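How to Check Your Battery Before the First Flight of the Season

Every spring the same advice goes around: charge the packs, calibrate the compass, go fly. I don't trust it. A battery that reads full on the charger can still sag the moment you ask it to climb into a headwind, and if you fly off a shoreline like I do, a forced landing means a swim for somebody. What follows is the routine I use on a small camera quad that sits on a shelf from November until the ice is out. It takes an evening and part of a morning.

What you need

A charger that shows each cell separately, a cheap voltage checker, a notebook, and a flat place to hover away from people. You do not need the conditioning box that Bulleck sells. I borrowed one from Till Kuhlmann for a month and my packs came out of it the same as they went in. Till still likes his, so ask him if you want the other side.

Step 1. Look at the pack before you plug it in

Set the battery on a flat table and try to rock it with a finger. A pack that used to sit flat and now rocks has swollen. Sellers will tell you a little puffing is normal. Maybe it is, but I am not putting it over water. Check the contacts for green or white crust and the latch for cracks. Anything swollen goes to the recycling depot, and don't let anyone talk you into one last flight with it.

Step 2. Read the cells at storage voltage

If you stored the packs properly last fall, each cell should be near 3.8 volts. Write down every cell, pack by pack. The total tells you very little. One of mine showed a fine total this year with one cell well below the other two, and I would have missed it if I had gone by the four green lights on the case. Those lights are a guess dressed up as a gauge.

Step 3. Charge slowly, and stay in the room

Use the low setting. I know the Treloar charger claims its fast mode does no harm, and I have yet to see any numbers to back that up. Let the pack rest for an hour after it finishes, then read the cells again. If they have drifted apart while resting, mark the pack with tape and keep it for bench work.

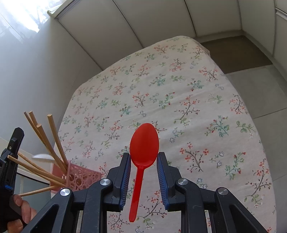
Red plastic spoon, held upright in the gripper.

Step 4. Hover low and watch the voltage

Take the quad to your test spot with the props on and everything else you normally carry, including the camera. Hover at head height, well out in front of you, for two minutes. Watch the lowest cell on the screen and ignore the percentage. Then climb a few feet at full throttle and see how far that cell drops. A healthy pack dips and comes back when you ease off. A tired one dips and stays down. Land right away if you see that.

Cold matters here. A pack that fails this test at freezing may pass it in April, so keep the battery in an inside pocket until you are ready. I'd still write the bad result down.

Step 5. Time it against the capacity

Run the pack down in a hover until your low warning goes off, land, and recharge it. Most chargers show how much they put back. My oldest pack is sold as a 3,000 mAh battery. It took 1,548 before it was full, after a flight that should have used a lot more than that. So the warning came on with what looked like plenty left, and I don't believe the plenty. That one is retired.

You will hear that a pack is good for 400 cycles. Yoon-hee Yoo has one with 371 on the counter and it passes everything above. Wenceslao Durán threw out two that hadn't seen a second summer. Go by your own readings – the cycle number is only a hint.

Step 6. Set your own limits

Whatever the app suggests for return to home, raise it. I turn back with half the battery showing when I am over the river, and earlier if the wind is going to be in my face on the way back. The automatic return in the Nesovum app is supposed to work out wind for you. I've tried it on a breezy day and had to take over, so I treat it as a backup.

Repeat steps 2 and 3 once a month while you are flying. Keep the notebook in the case with the spare props, and start a new page for each pack.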